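Handout 6: Learning from demonstration, or how to copy someone who isn't very good at it

Skudholm Robotics Short Course, Part B
Notes by Jyoti Yadav, revised 25 October 2025

Read this before the practical. The maths is in Handout 5 and will not be repeated, partly for reasons of space and partly because some of you cried.

1. What we are copying

Behaviour cloning is supervised learning with a robot attached. A person drives the arms through a task, we record what the cameras saw and what the joints did, and a network learns to go from the first to the second. At run time we take the person away and hope.

The hope is where the marks are. A classifier that gets one picture wrong moves on to the next picture. A policy that gets one movement wrong has to live in the world it just made, and that world looks slightly less like the training set. It makes a slightly worse choice there, and so on, until the gripper is pressing firmly on a patch of bare table with every sign of confidence. This is compounding error. You met the bound in Handout 5. You will meet the thing itself in the practical.

2. Action chunking

The usual first remedy is to predict a run of future actions at once, a chunk, and carry out some or all of it before looking again. Fewer decisions means fewer chances to drift. It also smooths over the pauses people leave in their demonstrations while they think, scratch, or answer Murali Pai, who likes to ask questions during recording.

The cost is that the robot is working from old news for the length of the chunk. If a cable springs back halfway through, a long chunk will carry on placing it where it used to be. Short chunks react well and dither. Long chunks glide and miss. Our default is 95 steps, chosen by Arūnas Stankevičius after a sweep that he describes as thorough and I would describe as an afternoon.

Exercise 6.1. Sketch success rate against chunk length for (a) a rigid block and (b) a cable. Say why the peaks sit in different places. If you think they don't, say that and defend it.

3. Why cables

A rigid block has six numbers for its pose and you can write them on your hand. A cable has as many as you care to give it. Lift one end and the other end has opinions. The part you grasp is rarely the part that matters: you care about the tip of the connector, while the gripper has hold of something further back, or has hold of nothing at all and is merely nearby.

Two arms make this better and worse. One can steady while the other works, and both can now hide the tip from the overhead camera.

4. Which cameras help

The Grosenel set has 3,509 demonstrations of two-arm connector work. Brodie Grimshaw trained the same policy on subsets of it with two sets of inputs: head view only, and head view plus wrist views. What he found, in brief:

With 1,000 demonstrations, adding the wrist views helped a good deal on alignment and hardly at all on the approach.
With 2,000, the gap on alignment was smaller but still there.
With the full set, the head-only policy still missed the last few millimetres, and missed them very smoothly.

The tempting reading is that more cameras are better. Resist it. The wrist view moves with the arm, so the background slides about, and a lazy network can learn to read its own motion off the picture and simply carry on doing whatever it was doing. Nikau Pomare's Jometeo runs show this nicely: good validation loss, and an arm that would not start. Drop the wrist images at random during training and see whether the effect goes away. It mostly did for him. He has asked me to say "mostly" in writing.

Shadows deserve a mention too. A pale tabletop is kind to black cables and equally kind to the shadows of black cables. The Takács augmentation script varies brightness across the whole picture, which leaves every shadow exactly where it was. Keep this in mind when you get to 6.3.

Exercise 6.2. The head view shows where things are in relation to each other. The wrist view shows where things are in relation to the fingers. For each stage of a connector task (reach, grasp, align, press), say which you would give up first.

Exercise 6.3. Propose an augmentation that moves a shadow without moving the cable. Cheap answers are welcome. Answers beginning "simply render" are not.
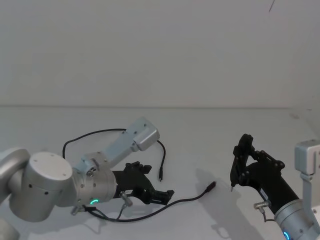
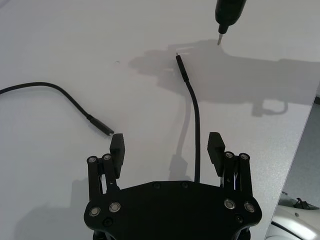 Fig. 6.1. Two-arm connector work, head view first, then a wrist view. In both, compare the cables with the shadows on the table.

Reading for next time: Handout 7, sections 1 and 2. Section 3 has a sign error which I am leaving in until one of you finds it.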